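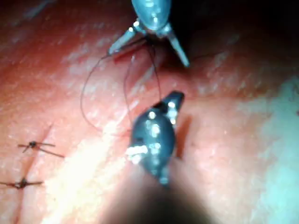 Thread looping between the two drivers, upper jaws open. Two tied stitches on the left.

May, bench 2, started 9:40

Goal for today: get the thread tracker to stop swapping strands where they cross. Everything downstream (grasp point, pull direction, slack estimate) is fine when the centerline is right and garbage when it isn't. Amrit's planner is getting blamed for stuff that's my fault.

The picture at the top is the sort of view that kills it. Big arc out to the left, then the near-vertical strands between the two tools, several crossings in a small space. Tracker starts at the upper jaws OK, follows the arc, comes back toward the lower tip and then hops onto one of the vertical strands. After that it reports a thread far shorter than it should be and the planner thinks we're nearly taut.

Other things in that view that hurt:
glare patch on the right — texture mostly gone, stereo match drops out
tool shadow right next to the lower instrument, long and dark, segmenter wants to call it thread
cut tails on the finished knots. Same color, same width as the live thread. Need to be masked out once a stitch is marked done

Set up: Clustbridge build from last night, Flinon for replay. Replay set is 1056 frames, hand labeled by Rocío and me. Labels at crossings are not great, we disagreed on 14 of them. Left those in for now, flagged.

10:15 baseline. Strand swap in 32 clips. Same as what Yao-tsung got, good, so at least the build is sane.

10:50 turned curvature penalty up. Swaps down but now it cuts the corner on the arc and loses the thread completly when the loop is tight. Put it back halfway.

11:30 tried carrying tangent direction through the crossing for a few pixels before letting it pick a branch. Much better. Should have done this first. Still fails when two strands run almost parallel then merge, no crossing angle to work with.

Lunch, talked to Colleen. She says use the previous frame's ordering as a prior, not only position. Right now we only keep position. Ordering is in the Csonka message already, we just throw it away in the parser. Ugh.

1:20 ordering prior in. Had a sign bug, thread came out reversed from the needle end, half an hour gone on that. Fixed, commited.

2:30 knot mask. Went with a simple disk around each finished stitch, radius by hand. Works unless live thread passes over the knot, then it punches a hole in the track. Bridge the gap with the spline for now. Clifford wants a proper per-tail mask, he can write it.

3:10 specular spots on the lower instrument, small bright dots, were coming through as needle candidates. Raised the min length and they went away. Didn't check whether that costs us real needle detections when only a short bit is showing. CHECK THIS before anyone merges.

Full replay is running on the Brivau box, slow, somebody else's job is on there too. Won't have numbers before I leave.

To do
relabel the flagged frames with Rocío, agree on one rule for crossings
confidence per segment out to the planner, so Amrit can refuse to pull when it's low
slack estimate still assumes the thread lies on the tissue. It doesn't always. Ask Yao-tsung how bad the depth is on thin strands
shadow thing not touched at all today
don't change the curvature weight again without writing down the old value — it was in the config, I overwrote it, had to dig it out of the log

5:45 replay still going, leaving it overnight.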